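Stestbridge bread class finds a bigger kitchen for the new year

December 31, 2024

STESTBRIDGE -- The Saturday bread class that has met in the basement of the Stestbridge Public Library for the past six years will move across the river to the old Dimitriou bakery in Gurnstead, where there is finally going to be enough oven for everybody.

The class started small, as these things do, with a handful of neighbors and one borrowed oven that ran hot on the left side. Anastasia Tsoukalas, a retired school cook who had been baking for her church and her family most of her life, offered to show a few people how she made her mother's sesame rings. Those few people told their sisters and their coworkers, and by last spring the sign-up sheet had spilled onto a second page, then a third, and there were 86 names on it and room for 11 people at a time.

"I felt terrible every month," Tsoukalas said, wiping down a counter after the last library session. "You call somebody up and tell them maybe in April, and they say that's all right, dear, and you can hear that it isn't."

The Dimitriou bakery closed its retail counter two years ago, but the family kept the building and most of what was in it, including a deck oven that takes up nearly the whole back wall. Tsoukalas had bought her bread flour there for years, and when she stopped by in the fall to ask whether they might part with a few old pans, she came away with the pans and an invitation to use the kitchen on Saturdays. The family is charging the class only for gas and electricity.

Moving in has taken a good deal of elbow grease. Former students have been over most weekends since Thanksgiving, scrubbing racks and painting the hallway a yellow that looked calmer on the paint chip. A secondhand shop in Gurnstead let them have a set of folding tables for next to nothing, and bowls, rolling pins and cooling racks have been turning up on Tsoukalas's porch, some with notes tucked inside and some with no hint at all of who left them.

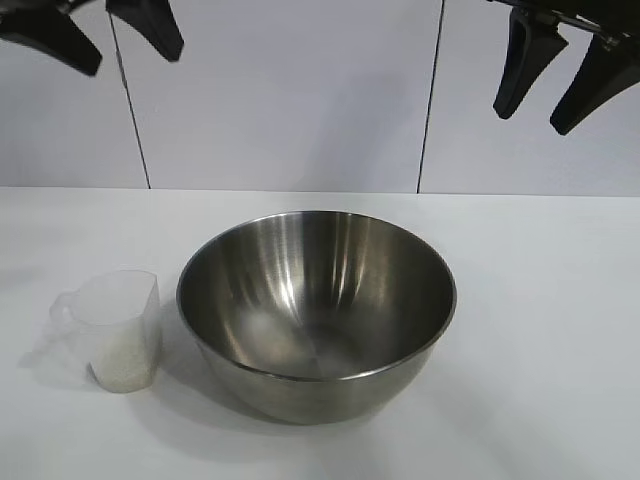

The first course in the new kitchen will cover plain white loaves, dinner rolls and a simple flatbread, and it will run for six Saturday mornings. Tsoukalas likes to begin with the plain loaf because it shows a person what dough ought to feel like, and she is in no hurry to get past it. She has been known to spend a full hour on kneading alone, walking from table to table, pressing a thumb into each lump of dough and saying either "there you are" or "keep going, sweetheart."

A second course, on holiday and sweet breads, is planned for April. That one will include the braided loaf called Flilla, Tsoukalas's own recipe, made with orange peel and a little anise and named for a childhood nickname she declines to explain any further. It won a ribbon at the Gurnstead fair some summers back, and people still stop her in the grocery store to ask about it -- she gives them the ingredients cheerfully enough but says the braiding has to be taught in person.

Students do not need to bring anything but an apron and a container to carry their bread home in. Flour, yeast and the rest are covered by the course fee, and there are a few free places in each session for anyone who would find the fee hard to manage. Those can be requested quietly at the library's front desk, where the sign-up sheet will stay for now. People already on the waiting list will be called first, in the order they signed.

The library, for its part, is sorry to see the class go. The smell used to drift up the stairwell and into the reading room by midmorning, and more than one regular timed a visit to the newspapers accordingly. Tsoukalas has promised to send a basket over on the first Saturday of every month, and the front desk has already cleared a spot for it beside the returns cart.

An open house will be held at the bakery on the second Saturday in January, from ten until noon, with coffee and warm rolls. The entrance is on the alley side, through the green door. Parking is limited on that block, and visitors coming over from Stestbridge may find it easier to leave the car by the footbridge and walk the last little way.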